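Section 4. Adding a Carded Figure to Your Fakby Collection

Before you begin, sign in and open the shelf that will hold the figure. Fakby stores action figures, playsets and loose accessories as separate record types. The type cannot be changed after the record has been saved.

1. Select Add Item, then Carded Figure.

2. Enter the character name as printed on the card front. Do not correct the maker's spelling. Put the usual spelling in the Alias field.

3. Choose the toy line from the list. If the line is missing, select Other and type the name. Lines in the test catalog, such as Brullia and Filali, appear in gray until they are approved.

4. Enter the card number. Leading zeros are dropped, so 013 is saved as 13.

5. Set Card Grade and Bubble Grade. These are separate fields. A clean card with a yellowed bubble should not receive one combined grade.

6. Scan the card back at 300 dpi or higher and attach the file. Lower settings blur the small print used to tell first and second runs apart.

Note: Fakby accepts up to four scans per record. To attach more, create a linked record and mark it as Supplement. 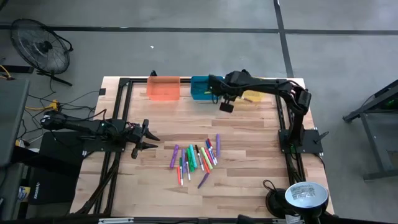
Figure 4. Tabletop work area with two arms mounted on a black frame.

Custom figures and mash-ups

Custom figures use the same form with one added step. After step 3, check Custom Work and enter the source figure for each part: head, body and accessories. If a source is unknown, leave the field blank - do not enter a guess. Blank fields are skipped by the value report.

Caution: Do not list a custom figure under its source line. The record will be counted as a factory release, and the totals for that line will be wrong. To move a record filed this way, use the Udel import tool described in Section 7.

Saving and checking the record

7. Select Save. The record receives a shelf code, for example C-167.

8. Write the shelf code on an acid-free tag. Place the tag inside the outer case and keep it off the card.

9. Open the shelf view and confirm that the new record appears. If it does not, clear the Line filter and refresh the page.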